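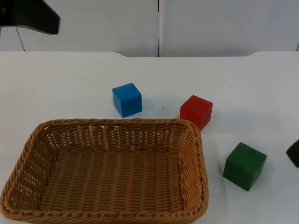
Workshop tips: comparing two grippers on a small bench

Use the same job for every gripper you try. Picking up blocks and dropping them in a basket is enough to show most faults. Keep the blocks to one size and change only the gripper or its settings.

Tape down a paper template under the basket before you start. A basket that creeps between runs will spoil your numbers. Corentin Gautier traces his with a soft pencil and wipes it off at the end.

Set closing force low and work up. On the Kulano fingers we began at 15 percent and stopped at 70, where painted corners started to chip. The Ledus fingers have softer pads and needed less.

Check cable slack with the arm at full reach, then again with it folded back. If the cable pulls tight in either position, move the clip one joint up.

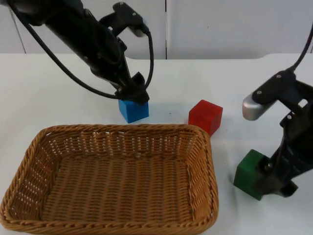
Run the arms one at a time first, then together. Many faults only show up when both are moving and the controller has to split its attention. Give each arm its own block at the start. With the left gripper over the blue cube and the right one at the green, the red cube between them is the one to watch, as either arm can reach for it. Decide in the settings which arm gets it. On the Gondal controller this is under Priority.

Place one block close against the basket. Wide fingers tend to hit the rim on the way down, and narrow ones usually clear it.

Write down misses as well as drops. Shiela Catacutan's log for the Jastesix pair has 1,307 picks in it, with 91 misses, mostly from the first afternoon before the pads were cleaned.

Wipe pads with a damp cloth and let them dry. Skip the alcohol on rubber.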